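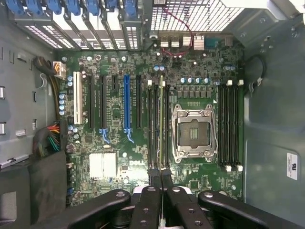

STUDENT PROJECTS / ENVIRONMENT

Where Old Computers Go in Pritley

20 July 2018
By Orla Ó Briain and Esmaeil Asadi

Our project looked at what people in Pritley do with computers they no longer use. We picked the topic after reading the town's waste plan, which has a long section on glass and paper and a single line on electronics.

In May we left a short form at nearly 3000 homes on the east side of town. It asked whether there was an unused computer in the house, how long it had been sitting there, and why it had not been thrown out. We also talked to Ita Horgan at the Warkus recycling yard and to Daithí Gilmartin, who runs the repair counter on Moriarty Street.

The most common answer to the last question was that people were worried about what was still saved on the machine. Several wrote that they had photos on it they meant to copy off someday. Others did not know the yard took computers at all. One person had kept a desktop in the garage through two moves.

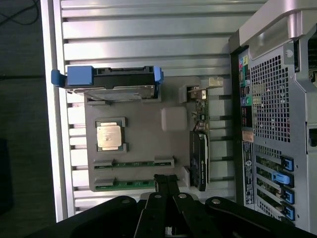

Mr. Gilmartin told us the fear about data is fair. Deleting files does not clear a drive, and he will wipe one for $4 if it is brought to the counter. He removes the drive first and gives it back if the owner wants to keep it. Office machines are easier to reuse than home ones, he said, as businesses tend to replace them while they still run.

At Warkus, computers go on a pallet with printers and phones. Ms. Horgan said the yard does no sorting of its own. A truck takes the load to a plant outside the county, where boards are separated from steel and plastic. We asked to visit the plant but did not hear back in time.

Our form had some problems. The question about age was worded badly - some people gave the age of the computer and some gave the years in storage - so we left it out of the results. We also reached only one side of town, and apartment buildings were mostly missed.

We suggest that the town print the yard's hours on the water bill and hold a drop-off day with drive wiping on site. Our teacher, Cathal Cullinane, has sent both ideas to the town office.

Recent projects
Bus Shelters and Shade on the Dindatitz Road
Testing Well Water After Heavy Rain
50 Years of the Pritley Street Market
Why the School Garden Floods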